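Jestus
Thread on mating tolerances for plastic clips. A snap fit fails at the root of the arm far more often than at the hook.

2/ Fillet the root. The Vondach sheet we use gives a radius but no strain limit, so work the strain out yourself.
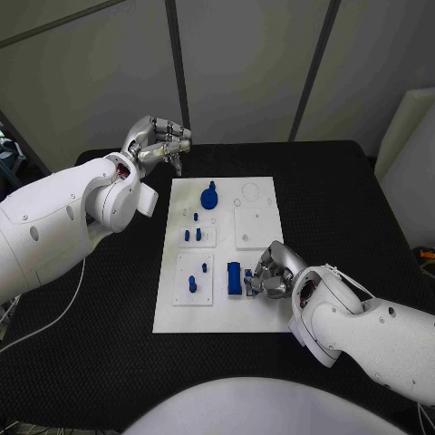

3/ Strain goes with thickness and with the inverse square of length. Lengthen the arm before you thin it.

4/ We cycled 380 clips in January. 252 cracked, all at a sharp root.

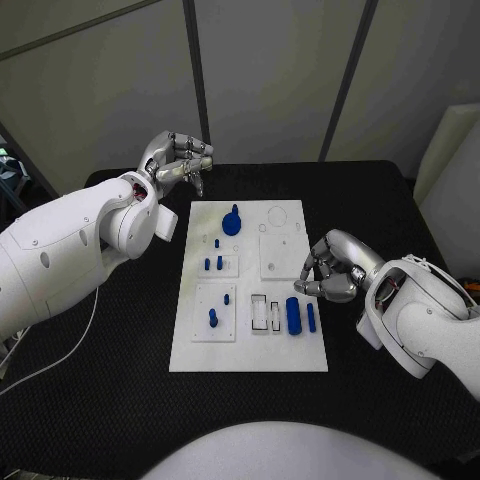

Trivia

5/ Nylon clips are often conditioned in humid air. Dry nylon is stiffer and more brittle.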